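Tips for a Evening of Series at Home

1. Make the snack before the first episode. For popcorn I use a pot with a lid and 32 grams of corn per person. If you pause in a sad scene to cook, the feeling is gone.

2. Turn off "play next episode" in the Fura box. You find it under Settings, then Playback.

3. Keep the pot on the stove with the lid on until the break.

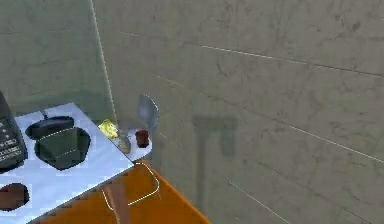 4. Clean the screen with a dry cloth only, 5 minutes after switching off.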